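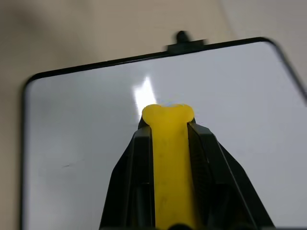
Jouets à mâcher et petits tableaux blancs : nettoyage et rangement

Un os jaune vif en matière lisse garde tout. Les poussières se collent sur la tige, les petites taches sombres s'installent et un simple passage sous le robinet n'en vient pas à bout. La méthode qui suit convient aux jouets en caoutchouc ou en plastique souple, sans mécanisme ni tissu.

Laver l'os

Rincer d'abord à l'eau tiède pour enlever les poils et le sable. Verser ensuite une cuillère à café de liquide vaisselle sans parfum dans un saladier d'eau, et laisser tremper le jouet environ 7 minutes. Frotter avec une vieille brosse à dents, dans le sens de la longueur pour la tige, en tournant pour les extrémités. Le creux entre les deux lobes demande un peu d'insistance, la saleté y reste toujours.

Si des points noirs persistent, préparer une pâte avec du bicarbonate et quelques gouttes d'eau. Appliquer, attendre un quart d'heure, frotter, rincer longuement. Pas de javel, pas d'alcool sur un jouet qui finit dans une gueule.

Sécher debout, dans un verre ou un égouttoir à couverts. À plat, l'eau stagne dessous et la surface devient collante — surtout en hiver, quand la cuisine sèche mal.

Quand le jeter

Passer l'ongle sur les deux bouts. Une entaille superficielle n'est pas grave. Un morceau qui se soulève, si, et le jouet part à la poubelle le jour même. Une matière devenue poisseuse après séchage ne se rattrape pas non plus.

Le tableau blanc

Beaucoup de foyers notent les repas et les sorties du chien sur un tableau à cadre noir, posé sur un meuble de l'entrée. Pour les traces anciennes, repasser sur l'encre avec un feutre effaçable neuf et essuyer aussitôt : l'encre fraîche dissout l'ancienne. Finir au chiffon microfibre à peine humide. Le chiffon Huvero de 42 cm fait très bien l'affaire, un carré de vieux tee-shirt aussi.

Le bord du cadre se nettoie au coton-tige, sans oublier les angles arrondis où se dépose la poudre de feutre. Ne pas utiliser de poudre à récurer ni le côté vert de l'éponge. La surface perd son brillant et ne s'efface plus correctement.

Ranger

Une boîte basse suffit pour les jouets. La nôtre vient de chez Vanano, elle est sans couvercle, et un torchon plié au fond absorbe l'humidité qui reste. Laver le torchon avec le linge de maison.

Éviter de poser un jouet encore mouillé sur le tableau — le feutre déteint et marque les matières claires.

Mise à jour : août 2020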